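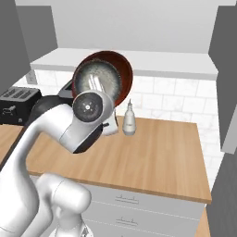 About Joltcombe Shuttle

Joltcombe Shuttle drives people between Prosville and the Cornonden airport terminal, at hours when most of them would rather be asleep. We have 10 vans, one office, and a phone that gets picked up by a person, usually Yi-chun Tai.

The company began with a missed flight. Fung-ping Hsiao had booked a ride for 3 a.m., and it showed up the following afternoon with an apology and a bill. She bought a used van that January. Her brother-in-law, Kwan-ho Tam, agreed to drive it for a few weeks until she found someone permanent. He is now our head of operations and still asks how the search is going.

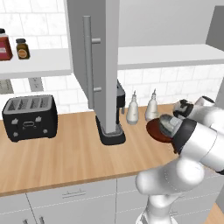

The trip takes 40 minutes when the bridge is clear. When it isn't, Kwan-ho has a back way through the Nguyen orchard road that he will describe to you in full if you sit up front. We build the slow version into every pickup time, so you may find yourself at the terminal with an hour to spend near an expensive muffin. We can live with that complaint. We get it a lot.

How we work

You book a seat or a whole van, online or by phone. The fare is $42 per seat each way, bags included, and it stays the same on holidays, in snow, and during whatever that convention was last spring. Your driver texts when leaving the previous stop and waits up to 10 minutes at your door. If your flight home is late, we move you to the next van at no charge. Skis are fine. Dogs in carriers are fine. We once said yes to a tuba and would like some warning next time.

Who you'll meet

Sylvain Lecomte runs the early shift and does not talk before sunrise, a quality our regulars ask for by name. Ngan-ling Au drives evenings, handles group bookings, and keeps the vans cleaner than any of us keep our homes. Yi-chun does the schedule, the billing, and the remembering of things.

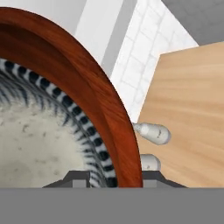
A closer look at the bowl, wood-grain rim and striped band included.

In July 2025 we added a late run that leaves the terminal after the last arrival. Look for the green sign outside baggage claim, next to the much larger sign for somebody else.

Seats can be booked up to two hours before pickup. After that, call and ask nicely.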